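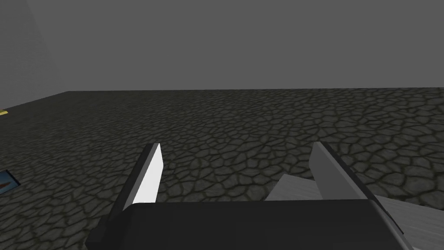

Talk notes, Endang Sutanto – the stop that did not stop
Rendville, 10th July, 30 minutes with questions

Opening. Say thank you to the Kukcombe team for the slot. Say my name slowly. I work on simulation and test for the Zelness arm, and I was on shift when this happened.

Start with the event. Run 1502, on the real cell. The arm was moving down with open fingers. The operator pressed the soft stop on the screen. The arm continued for 13 centimeters more and pushed one finger into the table. No person was inside the fence. The finger was bent and the wrist sensor was finished. (Pause here. Last time I went too fast and people missed that it was the soft stop, not the red button. The red button was never pressed.)

What we believed first. We thought the brake was slow. We changed the brake. Two days lost. The log showed the brake had received no command at all, and I should have read the log before I took out the screwdriver.

What really happened. The stop message went into the same queue as the motion messages. On that run the queue held 66 messages, because the planner was sending small corrections without rest. Our stop waited politely at the end of the line, like a customer in the bakery.

Why simulation did not show it. This part is my own fault, so I say it clearly. In simulation we pause the physics when the queue is long. The simulated arm waits for the messages, so a late stop looks like a good stop. We had passed this test every night from December.

Ask the room: who here tests the stop while the arm is under full load? Wait for hands.

What we changed.
Stop has its own channel now, with nothing else in it.
The simulator runs on the real clock for all safety tests. It is slower to set up and people complain – I accept this.
If the arm hears nothing from the stop channel, it brakes by itself.
Teoh asked us to repeat the test with the cable pulled out. We did, and found a second, smaller bug in the restart. Tell this only if there is time.

Still open. After a stop, the fingers keep their last position. If they hold a part, is it safer to hold or to release? We do not agree inside the team. I prefer hold.

Questions. If somebody asks for the log files, yes, I can share them, but the operator names must be removed first.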